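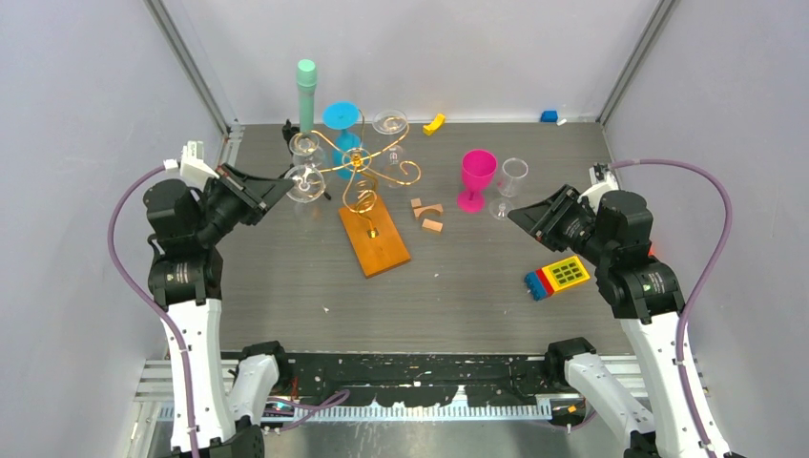

A two-arm station with glasses in a wire holder, Varkema demonstration floor.

NIRKOSEL OPENS ITS ROBOT FLOOR AND ASKS VISITORS TO DOUBT IT

GOODALL, March 28, 2022 — Nirkosel will hold an open day at its Varkema workshop for people who have heard enough promises about robots. Admission is free and limited to 188 visitors.

Two-arm stations will handle stemware, cups and small blocks. The company makes no claim that they are ready for a restaurant kitchen. Glass is hard for machines to see and easy for them to break, and a good run in front of a crowd proves very little. Visitors may ask for any run to be repeated, and failed attempts will stay on the board by the door all day.

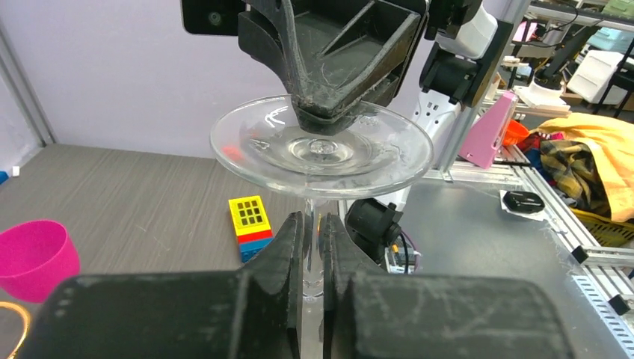
Will the robots work without help?
Staff will reset the objects between runs and may stop an arm at any time. Each stop will be written down and read out at the end of the session.

Nirkosel held a smaller preview in December with 81 guests. Several left unconvinced, and they have been invited back.

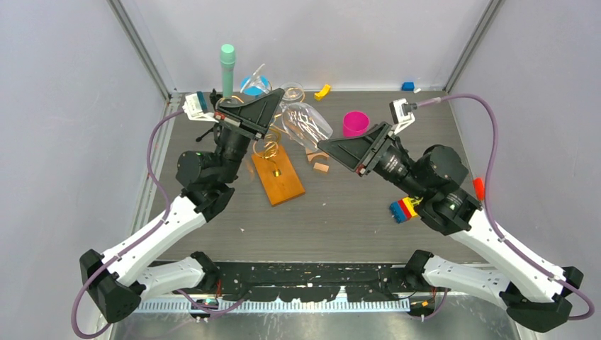 The company will also talk about Dradora, its control software, including the parts that still give trouble. No sale date or price will be announced — there is neither one yet. Guests who want a polished stage show should probably skip this one.

Registration is at the Varkema front desk.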